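# Week 3: Why a Ball Comes Back Up (and Why It Never Comes Back All the Way)

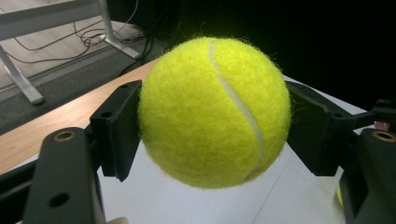
*Notes by your tutor, Introductory Sports Science, Clalholm Community College. Revised 13th October*

Welcome back, everyone, and thank you for the very lively discussion last time (I'm still getting through your written questions, and I promise I'll return them). This week we leave running and jumping alone for a bit and talk about bounce. It sounds like a small topic, but it will keep turning up for the rest of the course, so it's worth taking slowly.

## Energy going down, energy coming up

When you hold a ball at shoulder height, it has stored energy simply from being up there. Let it go and that stored energy turns into movement. At the floor the ball squashes, and for a very short moment most of the energy is held in the squashed rubber and the squeezed air inside. Then it springs back into shape and pushes itself off the ground.

If that were all that happened, the ball would return to your hand. Some of the energy goes off as sound, though, and some warms the rubber a tiny bit. Squash players know this well, and will happily hit a ball against the wall for several minutes before a match to get it lively.

## The number we use

We compare the speed just after the bounce with the speed just before it. The result is called the **coefficient of restitution**, and I'm sorry about the name, which I didn't choose! A value of 1 would be a perfect bounce and 0 would be a lump of wet clay.

You won't be measuring speed directly in the prac. Happily, you can get the same number from heights:

> coefficient = square root of (bounce height ÷ drop height)

Suppose you drop a ball from 200 cm and it comes up to 83 cm. Divide 83 by 200 and you have 0.415, and the square root of that is 0.64. Please write down both steps in your working, even if your calculator does it all in one go.

## What changes the bounce

- **The surface.** Grass gives a little and soaks up energy. Concrete hardly gives at all.
- **Temperature.** Cold rubber is sluggish. The September group had a frosty morning on the Arville courts and their figures came out lower than everybody's, which caused some grumbling until we talked it through.
- **Age.** A pressurised tennis ball slowly loses its air once the tin is opened, and you can often feel this with a good squeeze.
- **Felt.** The fuzz matters more in flight than on the bounce, as it drags on the air. We'll come back to it when we get to spin.

## Before the prac

Read chapter 3 of the course reader, stopping at page 71 (the section after that is lovely but you won't need it yet). Bring a ruler, a pencil and shoes you can kneel in. Work in pairs, drop each ball three times from each height, and take the average. Read the height at the *bottom* of the ball both times, please, or your numbers won't match your neighbour's.

If you're stuck on the square roots, come and find me after class. I usually have the kettle on.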